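## Section 4: Sorting and putting away your cloths

Now for the satisfying bit! By this point your Pirora caddy is clipped together, your bottles are filled and labelled, and you have a pile of clean microfibre cloths waiting for a home. Ten minutes of sorting now means you'll never again grab the bathroom cloth to do the kitchen bench.

The colours in this guide are the ones we use ourselves:

| Colour | Where it goes |
|---|---|
| Green | Kitchen benches, table, high chair |
| Yellow | Bathroom basin, taps, tiles |
| Blue | Windows, mirrors, shelves |

You can swap these for any colours you like, as long as everyone in the house agrees on them. (Saron Tefera, who tested this section for us, runs her whole place on yellow for kitchen and swears by it.)

### Before you start

- Wash new cloths on their own, at least once. Fresh microfibre sheds colour and fluff, and the greens are the worst for it.
- Dry them fully. A damp cloth shut in a bin will smell by the weekend.
- Clear a table or a good stretch of bench. You want room to spread out.

> **Caution:** Never use fabric softener on microfibre. It coats the fibres and the cloth just pushes water around. If you've already done it, two hot washes with plain detergent will usually bring the cloth back.

### 4.1 Sort by colour

1. Tip all the cloths out onto the table. Don't fold anything yet.
2. Stand your open containers where you can reach them. A big bin and a couple of smaller ones is plenty for most homes.
3. Pick up one cloth at a time, give it a shake, and check both sides for grit, pet hair and loose threads.
4. Snip loose threads with scissors. Pulling them can run a ladder right through the weave.
5. Drop each cloth into the container for its colour. Start with whichever colour you have least of, it gets things moving nicely.
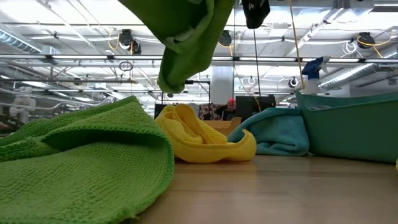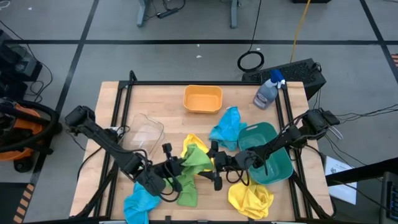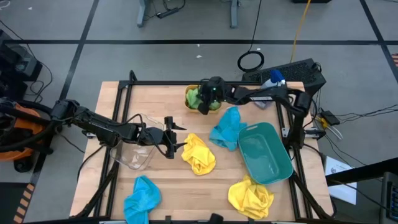 Cloths on the table, ready for sorting.

6. Once the table is bare, look through each container for strays. Teal-ish blues and greens love to swap places under a warm kitchen bulb, so do this one in daylight if you can.

### 4.2 Fold and stand

1. Lay a cloth flat with the tag facing you and smooth it out with your palm.
2. Fold it in half, then in thirds, so it ends up as a stubby rectangle.
3. Stand it on its edge in the bin, fold side up. File the next one beside it, like records in a crate!
4. Stop when the bin is snug but you can still pull out a cloth with one hand.

**Note:** The large Hanard bin holds 32 standard cloths filed this way. Thick waffle-weave cloths take more space, so expect fewer.

### 4.3 Add the spray bottle

1. Check that the trigger is screwed on straight and the nozzle is turned to OFF.
2. Wipe the outside of the bottle and make sure the label is readable.
3. Stand it upright at the end of the bin nearest the handle, or keep it next to the bin if you've gone all in on cloths.

> **Caution:** Don't lay a spray bottle on its side on top of clean cloths. Even with the nozzle off, a slow drip can soak the lot. Keep all cleaning products up high and away from kids and pets.

### 4.4 Looking after them

Wash cloths after every proper use, warm, with other microfibre only. Cotton towels leave lint that is very hard to get out again. With a bit of care a decent cloth should last through 200 washes, and when it finally goes thin it has a second life as a bike or barbecue rag. We've got one old yellow that has been on chain-grease duty since last February and is still going strong.

If a colour starts to fade so much you can't tell it from the others, mark the corner with a stitch or two of bright thread. Honeylyn Umali's method is one stitch for kitchen, two for bathroom and none for windows, and we've pinched it for our own set.

Next, go to Section 5 to mount the caddy hook inside a cupboard door. You'll need a pencil, a level and the short screws from bag 2.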